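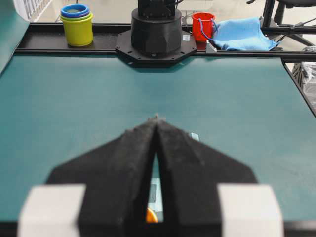 What an open day ought to measure

I went to the October open day at Varnton expecting to be sold something, and I was, though the selling was mild. The lab had one arm running under its Tornonel controller, a teal table, and a row of plastic chairs for visitors. Gunhild Sveinbjörnsson gave the introduction. Shewit Gebretsadik sat at the keyboard and said very little.

The view from the wrist was put up on a large screen. I wish more labs did this. From the chairs, a gripper looks precise. From the wrist, the two fingers fill much of the view, and what lies under them has to be judged through a narrow slit. A bit of orange showed in that gap, and a pale patch on the table. That is the information the controller gets from this camera at the moment it most needs it. Anyone who still thinks grasping is a solved problem should be shown that view for ten minutes.

The stacked cups, green and blue, stood on the rail beside the base of the arm, with a red bucket and a crumpled blue cloth on the other side. I asked about the cloth. Kedir Hadgu told me the system had been trained on 900 recorded runs, of which 268 involved fabric, and that fabric was still the weakest category. He gave the numbers without being pressed. They were not on the poster, and they should have been.

My complaint is with the format. The programme listed 21 attempts for the afternoon session, and the audience clapped each success. Failures were reset quickly and the talk moved on. No tally was kept where we could see it. A visitor leaves with an impression, and an impression is a poor substitute for a rate. Clallum, whose demonstration I attended in the spring, kept a plain board by the door with two columns on it — dull to look at, and the most useful object in the building.

Sosina Asfaw, who runs the Birhane test programme, disagrees with me. Her view is that a public count makes operators choose easy objects. She may be right. The remedy is to fix the object list beforehand and print it, with the resets counted as well. The cost is one sheet of paper.

I would go again. I would also bring a pencil.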